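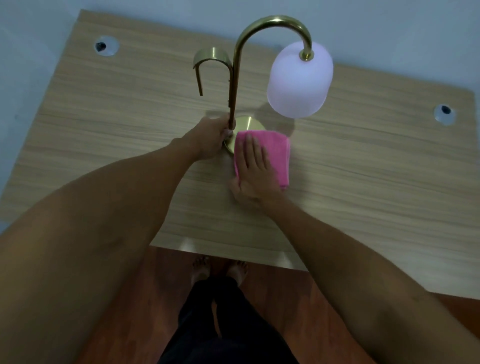
According to Analyn Tiongson, a lamp like this should be held by the stem and cleaned from the base upward, and any household that begins with the shade will end up doing the base twice. Her remark was made in reply to an early draft of this section and is kept because it states one side of a disagreement that runs through the responses. Rogelio Talavera, replying to the same draft, held that the order is of no consequence on a small fixture and that the choice of cloth decides the result.

Figure 3. Wiping the round base of a brass table lamp with a folded pink microfiber cloth, one hand on the stem.

4.2 Small metal fixtures on desks

The desk lamp falls between two classes of object used in the earlier sections. It is light enough to be picked up, like a pen tray or a cup, but in most homes it stays where it is placed for months, like a monitor or a shelf unit. Respondents therefore differed in whether they counted it as part of the desk or as a separate object to be cleaned. Of the 2,069 diary entries collected with the Zorna form, 366 mention a lamp. Entries in which the lamp was only moved so that the desk underneath could be wiped were coded as desk cleaning and are not treated further here.

The remaining entries describe contact between a cloth and the lamp itself. We coded each for the part cleaned (base, stem, shade, switch or cord), the support given by the other hand, the state of the cloth as the respondent reported it, and the order of parts where more than one was named. Coding was done by Máté Dobos and repeated by Tatsuya Okabe without access to the first set of codes. Disagreements were settled by rereading the entry. Where the wording allowed two readings, the entry was left without a code for that item.

4.2.1 Support

Two forms of support account for nearly all of the coded entries. In the first, the lamp remains standing and one hand closes on the stem while the other works the cloth, as in Figure 3, where the grip is just above the base. In the second, the lamp is lifted or laid on its side. Respondents who used the second form were mostly concerned with the underside of the base, which on many lamps carries a felt or rubber pad that collects lint.

The height of the grip was rarely written down, but it matters to the mechanics of the task. Pressure applied near the rim of a flat round base tends to tip or slide the lamp, and a lamp with a curved stem carries its shade to one side of the vertical, so the tendency is not the same in every direction. A low grip resists sliding and leaves the upper stem free. A high grip gives better control against tipping but places the hand close to the shade, and on a polished finish it leaves prints over a longer stretch of metal. Several respondents reported cleaning the stem last for this reason, after releasing it and taking hold of the lamp somewhere else.

A few entries describe no support at all. These come mainly from lamps with weighted bases, and the respondents describe short strokes directed toward the center.

4.2.2 Folding of the cloth

The form asked for the cloth to be described in the respondent's own words. The most frequent descriptions were "folded," "bunched" and "flat." A folded cloth presents an even face to a flat surface and can be turned to a fresh side when the first is soiled. With the palm and fingers resting on it, pressure is spread over a wide area, and the cloth readily extends beyond the rim of the base onto the desk. Respondents took opposite views of this overlap. Some regarded it as useful, in that the line of dust at the edge of the base is collected in the same stroke. Others regarded it as a fault, on the grounds that grit picked up from the desk is then drawn across the metal.

Bunched cloths were reported more often for stems and for the underside of curved arms, where a folded edge does not follow the profile. On lamps with a second arm or hook beside the main stem, the gap between the two was named as the hardest part to reach. One household in the Tomach group passed a strip of cloth through the gap and drew it back and forth. Another used a cotton swab.

Hefin Landeg has suggested in discussion that folding should be recorded as a number of layers, and that the three descriptive terms hide most of the variation. We agree that a layer count would be preferable, but the diary wording does not support one.

4.2.3 Finish

Finish was reported as brass, chrome, painted, plastic or other. The term "brass" needs care. Respondents used it for solid brass, for brass plating over steel, and for gold-colored lacquer, and we had no means of separating these from the entries alone. The distinction is relevant because abrasive polish that is suitable for bare brass can cut through a lacquer. Of the 51 entries that name a brass lamp and a cleaning product together, the majority refer to a general surface spray. Metal polish appears in only a small share, usually with a note that it was used at long intervals.

A gleaming finish also affects when respondents considered the job complete. On painted bases, the usual stopping point was the absence of visible dust. On reflective bases, respondents described returning to the same spot to remove streaks, and several mentioned tilting their head or changing the light to look for them. The lamp's own light was sometimes used as the check, although the shade throws light down onto the desk and part of the base and leaves the upper stem comparatively dim.

4.2.4 Glass shades

Glass shades were cleaned less often than bases. Frosted glass was said to hide dust well from a distance and to show finger marks when touched. Respondents with a shade hanging from the end of a curved stem generally steadied the shade itself while wiping it, in contrast to the base, where the stem was held. The collar joining shade to stem was mentioned in few entries. In those that did mention it, the complaint was dust settled on the upper face of the fitting, which is out of sight for a seated person.

No respondent reported removing the shade as part of ordinary cleaning. Removal was recorded only when the bulb was changed, and in those cases the inside of the glass was usually wiped at the same time.

4.2.5 Order of parts

Order could be coded only where an entry named two or more parts in sequence. Within this subset, working downward from shade to base was the more common pattern, and respondents explained it by the fall of dust. Tiongson's objection, quoted at the head of this section, is that a hand supporting the lamp must go somewhere, and that a clean base is handled least when the stem and shade are done afterward. The Dela Peña group follows her order more often than the others do. The groups also differ in the type of lamp owned, and the effect of order cannot be separated from the effect of shape.

Talavera's position is partly supported. Where respondents recorded a change to a clean face of the cloth between parts, they seldom reported going back over an earlier part, whichever order they had used. The comparison rests on self-report and should be read accordingly. The Morix form used in the next round asks separately for cloth changes and for parts repeated, and results from that round will be needed before either position is preferred.

4.2.6 Treatment of the surrounding desk

The area directly around the base was the last item coded. Desks with cable grommets at the back present a particular difficulty, in that crumbs and dust swept rearward during lamp cleaning collect at the rim of the opening or drop through it. Respondents with such desks tended to wipe toward the front edge and catch the debris in the cloth or in a cupped hand. Where a lamp cord ran through a grommet, the lamp could be moved only as far as the slack allowed, and the ring of dust left by the base was then cleaned in two stages, with the lamp shifted to one side and back again.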